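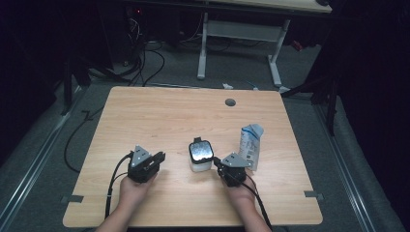 Preparing for Short-Term Service
Handout 2: Being a Good Guest

Welcome back, everybody, and a special hello to those of you who missed the first evening (you can borrow my notes, if you can read my handwriting). Last time we talked about calling and how to tell it apart from a plain old love of travel. Tonight we turn to the part that most teams skip over, which is how to be a guest in somebody else's church.

I'll start with my own first trip, since I get asked about it every term. I went to Hornivstead with a team from our church in Dimbridge, and I had packed a whole suitcase of puppets. Puppets! The congregation we were visiting had 50 members, most of them past retirement age, and there wasn't a single child in the building until the Sunday school at the other end of town heard about us and very kindly walked theirs over. We had never asked what they needed. We had planned a program we liked and carried it 3,385 miles.

So, the first thing to write down: ask before you plan. Write to the host pastor early, in simple sentences, and ask open questions. "What would help you this summer?" is a good one. "Would you like us to run a puppet week?" is a poor one, as a polite person will nearly always say yes to it. 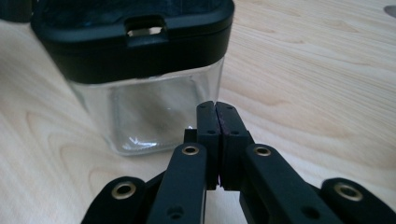 The second thing is food and table manners, and please don't laugh, because I think more friendships are made or lost over supper than over any sermon you will give. Eat what is put in front of you if your health allows. If you have an allergy, tell the team leader now and let her pass it on, so that your hostess hears it well before she has spent her afternoon cooking. Offer to wash up, and if you're told to sit down, sit down.

Read Luke 10:1-9 before we go on. Notice how much of it is about houses. The seventy-two (or seventy, depending on your Bible) are told to bring peace to a house, to stay there, to eat and drink what they're given, and not to go moving around from one house to the next. I had read that passage for years as a passage about preaching, and of course it is, but look how long Jesus spends on lodging.
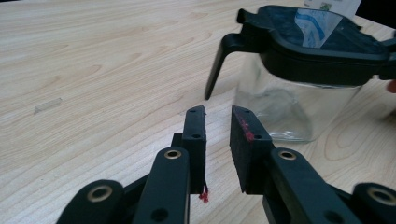 A table and a glass pitcher: leave room in each day for sitting and talking.

Now, money. The Tapia team last November raised over 950 dollars more than they needed for fares, and there was a long talk about what to do with it. In the end they gave it to the host church with no strings on it, and the church fixed its boiler. I love that story. Gifts with a long list of conditions can feel like a bill, even when they're meant kindly.

For your small groups:

When did someone last host you really well? What did they do?
What would you find hard about having a group of strangers in your own church for a week?
Is there something in our plans for Odetti that we would do even if our hosts didn't want it?

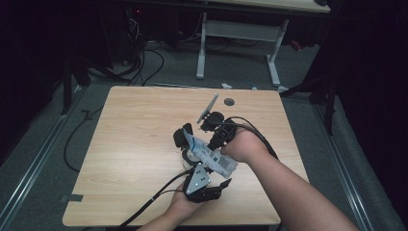

Kenza Metwally wrote to me after the last course that she would add one more question, about what happens once the team has gone home. Her church had hosted a group for several summers, she said, and the letters always stopped by fall, which hurt more than any clumsy thing the visitors had done while they were there.

I've thought about that a great deal, and I'd like each of you to choose one person on the trip to stay in touch with afterward. A card at Christmas is fine. A phone call is lovely if you share enough of a language to manage it, and pictures of the grandchildren go a long way if you don't.

For next time, please read Acts 16:11-15 (Lydia's house, so more lodging!) and write half a page on how Paul and his friends came to stay there. Bring your draft letter to the Odetti church too, and a pen, as the box of pens in the hall has run dry again.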